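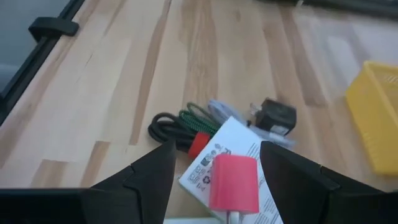

FOR IMMEDIATE RELEASE

Sulenum Opens Its Fall Mending and Lending Season in Plestley

PLESTLEY – Sunday, October 24, 2021 – Sulenum, the neighborhood lending library for household goods, is delighted to announce that its doors on Zillham Street are open again for the fall and winter, with longer hours, a much bigger catalog and a mending table that will run every week until spring.

Members can now borrow from a collection of 3,948 items, everything from cake pans and card tables to carpet cleaners, sewing machines, snow shovels and the sort of very tall ladder that most of us need once a year and have no place to keep. Over 1,000 households in Plestley and the nearby villages have joined so far, and we have loved getting to know them (and hearing what they made, fixed or cooked with the things they took home).

The mending table is new this season, and we are very excited about it. Bring a coat with a torn lining, a lamp that flickers, a chair with a loose leg or a sweater the moths have been at, and sit down with someone who knows how to put it right. There is no charge for the help. We do ask that you stay with your item while it is being worked on, partly so that you can learn the repair yourself, and partly for the company, as there is always a pot of coffee going and usually something baked.

We are also very grateful to the Milošević Bakery next door, which has kindly offered its back parking lot to our visitors on mending evenings. Please leave the 9 spaces closest to the bakery door free for its own customers.

A yearly membership costs $81 for a household and covers as many loans as you like. Most items go out for one week and can be renewed by phone if no one else is waiting. Larger pieces, such as the carpet cleaners and the folding banquet tables, go out for three days, and we suggest reserving those well ahead of the holidays – they were all spoken for last November before the month was half over.

Donations of clean, working household goods are welcome at the front desk during opening hours. We cannot take mattresses, car seats or anything that runs on gasoline.

About Sulenum

Sulenum is a nonprofit lending library based in Plestley. It lends household goods, teaches simple repairs and hosts a seed and plant swap each spring. Membership forms are available at the Zillham Street front desk.

Press inquiries: please call or stop by the front desk during opening hours.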